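Tretum Kitchen Skills Course - Progress Report, Second Half
Prepared for Edvin Hedlund, Howlader Fund

You asked for a plain account of where the money has gone and whether it is doing what we said it would. I have tried to give you that. Some of the numbers look better than I think they are, and I have said so where it applies.

Enrollment

We signed up 51 adults across the two sites, Tretum and Kornik. Of those, 41 finished the six-week cooking course. Our target in the grant application was 30, so on paper we are well ahead. I would be careful with that. "Finished" in our records means a person came to four sessions out of six, and that bar was set low before I took over. If you count only people who came to every session, Kornik in particular looks thin.

The evening group at Kornik lost people in January, when the bus route changed. We moved the start to 6:30 and attendance picked up for two weeks, then dropped again. I don't believe the start time was ever the real problem. The sessions there are too long for people who have already worked a full day.

What people learned

The application promised that people would "eat better and spend less." We have no good way of showing either. The exit survey asks whether people feel more confident cooking at home, and nearly everyone says yes. People who have been fed for six weeks by a friendly teacher tend to say yes. Teodor Nygård, who runs the Tretum sessions, thinks I am too hard on the survey. He points to the students who now bring in lunches they made themselves. I take his word for it, but a few lunches won't tell us what happens at home in the spring.
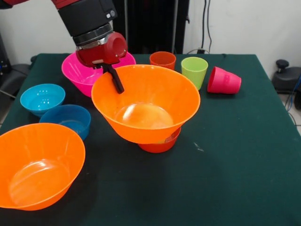 I would like to replace the survey with two short phone calls, one at the end of the course and one three months later, asking what the person cooked that week and what it cost. It is more work and the answers will be less flattering.

Spending

Food costs ran over at both sites, mostly eggs, oil and fresh vegetables. We covered this by delaying the second printing of the recipe booklet. We have 100 copies of the first printing left, which suggests the second one wasn't needed. I would drop it for good and put the money into groceries.

The Stirau site

Stirau was due to open this period and did not. The kitchen there still needs a working vent hood, and the landlord has now given us three different dates. I would not plan around the latest one. If the hood is not in by the end of next month, I suggest we move the Stirau money to a daytime group at Tretum, where there is a waiting list.

Please let me know your view on the phone calls and on Stirau before the next payment is released.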